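4.2 Missed grasps on bedding

Of the 3,084 bed-making demonstrations recorded with the Dustent gripper, 518 were rejected by the Dramura replay check. Most rejections came from low-light sessions, where depth estimates on wrinkled cloth drifted and the replayed jaws closed short of the fold.
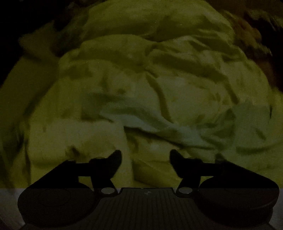 The fault was traced to 2 settings in the Flaller tracker. Automatic exposure lengthened the shutter time, and the feature threshold stayed at its daylight value, so pose was held from too few points. The tracker raised no warning in this state - the error appeared only at replay, when the arm pressed into the mattress and tripped its force limit. Havlíček units, tested under the same conditions, failed in the same way.
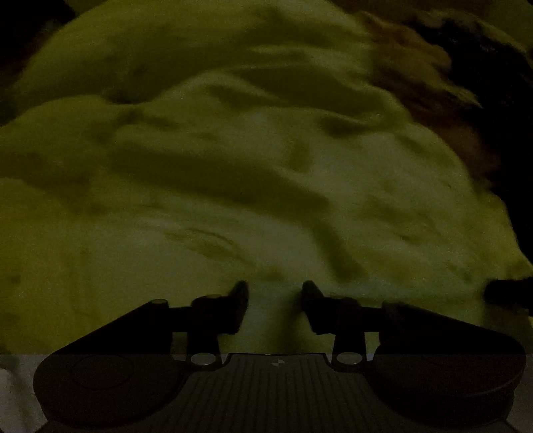 Figure 4. Open gripper fingers in front of crumpled fabric under dim light.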